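# The Robot That Joined the Parts Room

Imagine a room with 397 drawers in it. Every drawer is full of small parts: springs, hinges, knobs, tiny wheels. Now imagine that your job is to take parts out of those drawers and set them in trays, all day long, so that the people next door can fix broken toys and music boxes.

That was the job in the parts room at Setbridge, a repair workshop in the town of Jenitz. On a busy day the team filled 115 trays. Try picking up a dried pea, putting it in a cup, and doing that again 1,000 times. Your fingers would get pretty tired, and so did theirs!

Then, in February, the workshop began trying out robot arms.

## What is automation?

Automation means letting a machine do a job, or part of a job, by itself. You already know lots of it. A dishwasher is automation. So is a door that slides open when you walk up to it.

A robot arm is a special kind of automation because it can learn more than one job. A dishwasher will only ever wash dishes, but you can give a robot arm new instructions and it will move in a new way. Those instructions are called a *program*, and somebody has to write it.

## Who tells the robot what to do?

At Setbridge, a lot of that work is done by Tiziana Rinaldi. She spent years filling trays by hand, and she knows the parts room better than anyone. She knows that springs love to tangle and that flat washers are really hard to pick up off a table.

A robot doesn't know any of that! So Tiziana took a course and learned how to program the arms. Now she sits at a desk with a small practice arm, tries out an idea, watches what happens, and changes the numbers. Her first program, which she named Satti, had 1,149 lines. "It dropped everything," she says. "I was so proud of it anyway."

## How does an arm like this work?

Look at your own arm. You have a shoulder, an elbow, and a wrist, and each one bends. Many robot arms are built in much the same way, with a motor at each joint to do the bending. At the very end, where your hand would be, there is often a *gripper*. It can have just two fingers, and it pinches things a bit like you do with your thumb and pointer finger.

The tricky part is knowing where things are. You just look. One way to help a robot is to use *markers*, which are patterns of squares, a bit like the codes you see on tickets. A camera can spot the pattern, and the computer works out where the marker is and which way it is turned. Put markers on a cube and you have a great practice block.

## What changed for the people?

Quite a lot. The arms now do some of the same-again, same-again picking. The people check the trays, sort out tangled springs, and help with the repairs, which used to happen only in the next room.

Some things got harder, too. Everyone had to learn new words and new safety rules. A few people missed the old way, when you could chat with a friend across the table while your hands worked. The team talked it over, and they now keep one table, called Haltine, where trays are still filled by hand. It's used for odd jobs and for anything too delicate for a gripper.

## Three words to remember

- **Program:** the instructions a robot follows.
- **Joint:** a place where an arm can bend, like your elbow.
- **Gripper:** the robot's "hand." The blue one here has two fingers pointing down at the table, with a red cube and a white cube nearby, both covered in marker patterns. Can you find the orange wrist?

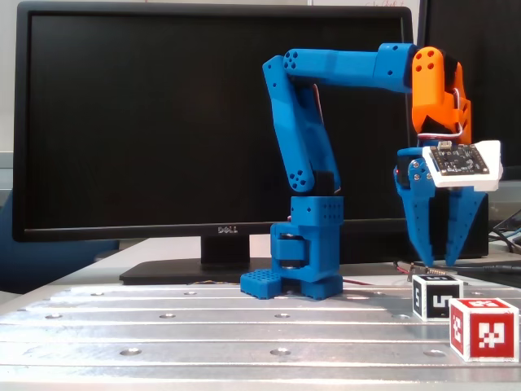 ## Try it yourself

You need a friend, a spoon, a cup, and a button. Your friend is the robot and you are the programmer. The robot closes its eyes and does only what you say: "Move your hand left. Stop. Down a little. Pinch!"

See if you can get the button into the cup. Then swap places, and use the spoon instead of fingers. Write down your best instructions so another pair can try your program.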